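The Second Life of the Family Computer

I held on to our old desktop for years after we stopped using it. It sat under the stairs behind the vacuum, and every spring I'd drag it out, look at it, and push it back in. I think a lot of people have one of these. You don't want it, but it cost real money once, and your kid's fourth-grade book report might still be in there somewhere.

What finally got me moving was a flyer for the repair market in Rembridge, which runs one Saturday-ish morning a month in the old Curkel shoe factory. (I say Saturday-ish because they move it whenever there's a wedding upstairs.) Doors open at 9 and by half past you can't find a chair.
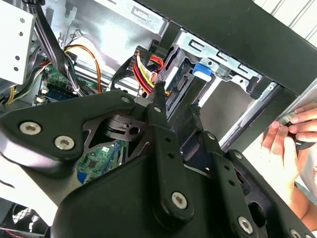 I went in October with a toaster, a lamp and very low hopes. The toaster was a goner. The lamp needed a new switch, two dollars, and I was so pleased with myself that I bought a pie on the way out! Fixing things makes you a little giddy. You start eyeing the whole house — the sticky drawer, the radio that only gets one station, the blender that smells like a campfire.

My neighbors across the river in Thygesen have the same bug, only worse. They've got a tool library with 345 items in it, and for 28 dollars a year you can borrow any of them. I took home a belt sander and kept it 33 days, so please don't tell anyone over there.

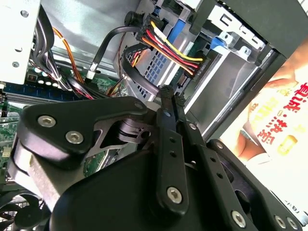 From the Home & Neighborhood Desk

The part I like best is the talk. People will tell you anything while a screw is stuck. I've heard about bad knees, good divorces and a long feud over a hedge, all before my coffee got cold.

And yes, some days it's a bust. I spent most of a morning on a Jeltura hand mixer that I loved dearly, and it went home in the same bag, still broken. 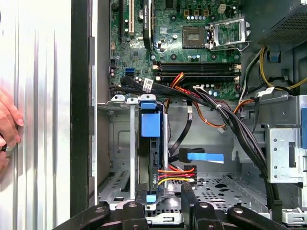 If you want to try it, bring one thing, the smallest one. Bring the cord too, I forgot mine twice. Eat first, because the snack table is mostly raisins. And check your drawers for the manual before you go, even if it's in Danish like mine was.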